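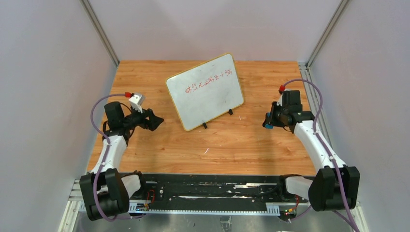

Every household should own one small whiteboard, and it should not hang on a wall.

I say this after years of doing it the other way. We had a large board screwed up beside the refrigerator, and for a few weeks it worked. Then it filled. The bottom corner had a phone number with no name next to it. The top had a grocery list from May that was still there in the fall. A big board has room for everything, so nothing ever gets wiped, and after a while your eye slides past it the way it slides past wallpaper.

The small one lives on the table. It gets picked up, moved for dinner, and put back crooked. Because it is in the way, people read it. A note that has to be lifted out of the way before you can set down a plate has a much better chance than a note at eye level behind the coffee maker.

My rule is one line. One thing goes on the board, in one color, and the rest stays blank. Red if you have it. The blank part is hard for people to leave alone, and I have had to erase doodles and a second list more than once. But two messages compete, and 3 is a wall board again.

I should say something about phones, as that is the usual objection. My phone has a shared list app called Susico on it, and it holds 1,101 checked-off items. I don't doubt it is useful in the store. At home it is useless, as the other people in the house have to open it first, and they don't. The board is already open. Anyone who can hold a marker can use it, in whatever language they write best. In our house that is two languages, and the app was never comfortable with the second one.

There are things I don't like. Cheap markers leave a ghost that won't come off with a dry cloth. The eraser gets lost. Little feet on a board are fine for standing it up on a shelf, but flat on a table they get in the way, and a finished wood top deserves some care. Ours has scratches I can't blame on anything else. I put a dish towel under the board now when I remember.

A board this size costs less than lunch. I paid 18 dollars for mine at Nelell, and that was with the markers, which dried out by the second month. Buy better ones separately.

If you already have the big board on the wall, leave it up for the school calendar. Then get a small one, put it on the table on Saturday, and write down the one thing that has to happen before Monday.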